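Lurna Two-Arm Table Station for Garment Work
Item 1091

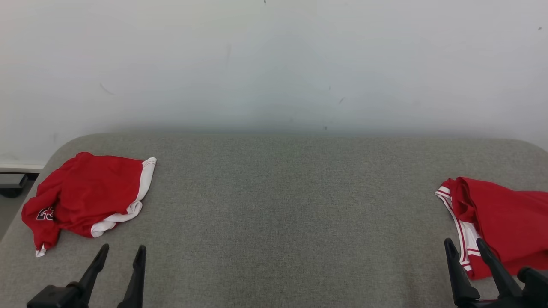

Two grippers with slender fingers, at the table with red and white garments.

The Lurna station is made for small laundries and textile sorting rooms which want to plan their first automatic workplace. The price includes both arms, both grippers and the controller. The table is not included, many customers already have a suitable one.

Payload per arm: 2 kg
Delivery time: 32 working days
Spare finger pads: pack of 50, ordered separately

For the budget, please reckon also with installation and one day of training. These are quoted by our partner Flevmont after they receive your floor plan. Leasing is possible from February.

Before you order, please send us the types of garment you handle and the size of your table. Questions on price and leasing are answered by Busisiwe Hlongwane, sales office.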